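Workshop notebook — dark stain on oak, second round
9 July 2019

Continued with the offcuts from the Suominen order. The customer wants the top very dark, but the grain must stay visible. In January I made it too dark at once and had to sand everything back, so now I go slowly. The tin of Cenico stain is batch 1713, a new one, and it smells stronger than the old tin. I stirred it well before use, there was a thick layer at the bottom.

Sanding before the stain: I stopped at a finer paper on half of the pieces. The finer ones take less colour, as expected, but the difference is bigger than I remembered. For the real top I will use the coarser paper and raise the grain with a damp cloth first.

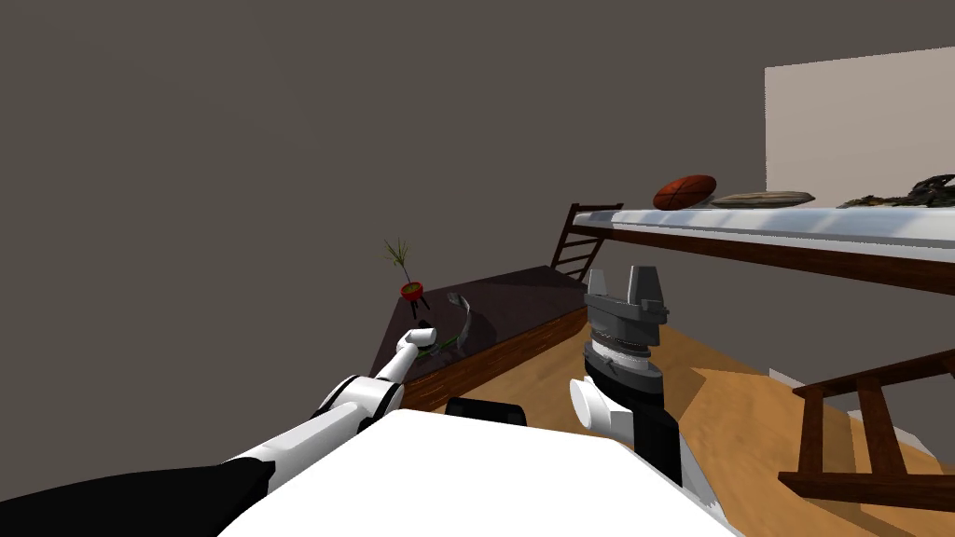 Mixing

Took 40 ml of stain and 33 ml of thinner for the first coat. This is weaker than what Restemico writes in their leaflet, but with full strength I get lap marks on long boards. Wiped with cotton cloth, along the grain only. The second coat was stain without thinner. With 2 coats the colour is already close to the customer's piece — maybe a little too red under the lamp. At the window it looks more brown. I must remember to compare always in the same light, last time I lost half a day with this.

End grain drinks too much. I tried a thin wash of shellac on it before staining and this helped. Write down the cut of the shellac next time, I forgot it again. 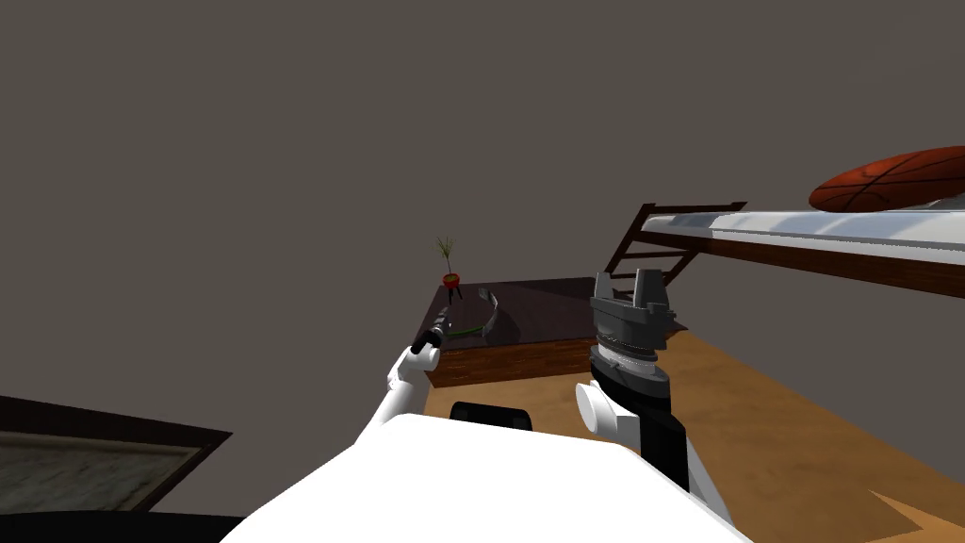
Top coat

Hovance hard oil on three pieces, water varnish on the others. The oil makes the colour deeper and warmer. The varnish pulls it towards grey, and I do not like it so much, although it will resist cups and plates better. To ask the customer: will they use the table every day for eating? If yes, then varnish, and I would put one drop more of red in the stain.

Do not leave the oily cloths in the bin. Spread them flat outside until they are stiff.
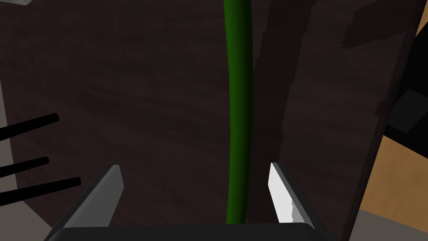 Dark brown surface with some redder areas, grain sideways.

Still open: scratch test with a coin on both finishes, and the underside. I think one thin coat is enough there, but both sides must get the same finish or the boards will cup.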